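Visit report: bin picking demo day at Dadcombe

Our shop sent two of us to the Gondevard demo day in September. Gondevard sells a bin picking package called Morris, and we have been looking at it since spring for the returns area at our Treridar site. Returns come back mixed, 50 or more kinds of item in a week, and sorting them by hand takes up most of one shift.

The showroom is in a business park on the north side of Dadcombe. Parking was easy. Sign-in started at 8:30 and the first session ran late, so we spent a while in the hallway with the coffee. There were four stations. The first two covered palletizing and label checking, which we don't need, and we went through them quickly.

Morris had the third station. The package is software, a gripper, a set of cameras and a controller. You supply the arm, or they quote one for you. They had it on a KUKA, and the sales engineer told us two other makes are supported. We run a different brand at Treridar and will need a written answer on that. 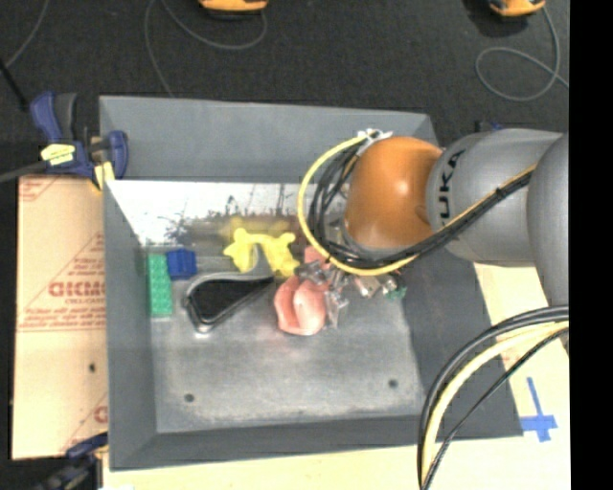
The part we wanted to see was how it handles items it has not been set up for. According to Gondevard, no models of the parts are loaded ahead of time. The software picks a grasp from what it sees and tries again if it misses. We asked about shiny surfaces, which have given us trouble with other systems, and about soft goods. They said reflections are handled better than they were a year ago but clear packaging is still a weak spot. That matters to us, as plenty of our returns come in clear bags.

Their quoted rate is 6 picks a minute on mixed items. Our person on the line does better than that, but the robot would run through the night. They also quoted 90 percent success on the first try. We asked how that was measured and were told it came from their own test log of 2545 picks. We would like to see the log. It was promised by email and has not come yet.

Mounting is simple. The bin has to stay put, and if it moves the setup has to be checked again, a job they put at around ten minutes. Our bins come in on carts, so we would need some kind of stop or locking frame. That is not in the price.

The fourth station was a talk on service plans. The basic plan covers phone support on business days only. Night coverage costs extra, and for us it would have to be included.

Next steps: send Gondevard a crate of our own returns, including the bagged ones, and ask for a trial with us present. Get the arm question answered in writing. Ask for a price with night support and without it. The lunch was sandwiches, and we were back on the road by 1:30.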